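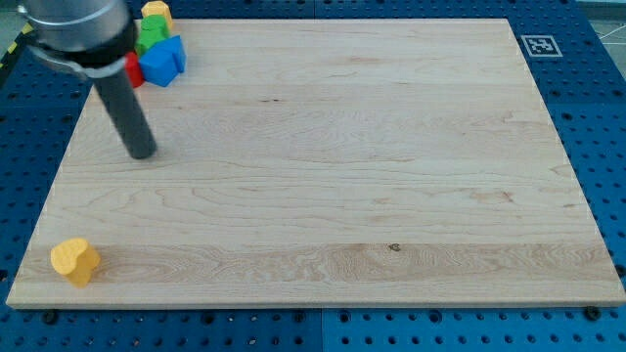
24 May 2023, pushing task, bench 2

Janelle on the arm, me (Chrysoula Karras) on the laptop. Picked up from Monday's list.

Re-did the table calibration first. The tag on the pegboard was reading fine but the board height in the config was still the one for the old board, so the rod was stopping too high. Changed it, saved as skurnis_b. Old file kept in case the Sârbu group still load it.

Push runs with the Cillino controller, start pose upper left. 49 attempts logged before lunch, 20 of them good by the rule we agreed (block ends inside the target circle, rod lifts clear). Not great. Most of the bad ones are the heart. It turns as soon as the rod touches one of the lobes and then slides off to one side. The blue one behaves much better -- big flat faces, I suppose.

Janelle thinks we should push the heart only from the point end. Worth trying but it means planning a way round, and the planner doesn't do that yet. I'd sooner slow the approach down first and see.

Separating blocks that start close together: three tries by hand with the joystick, no numbers kept. Difficult to get the rod in without moving the neighbours.

Log file stopped writing at line 3661. Disk was full of old video. Moved October's recordings to the shared drive, restarted, lost one run.

To do
- approach speed down by half, repeat heart runs
- ask Janelle for her angle script
- bolts at the front edge: check they're tight before each session
- rod tip wants a new cover, order two
- write up for the club page by Friday (my turn)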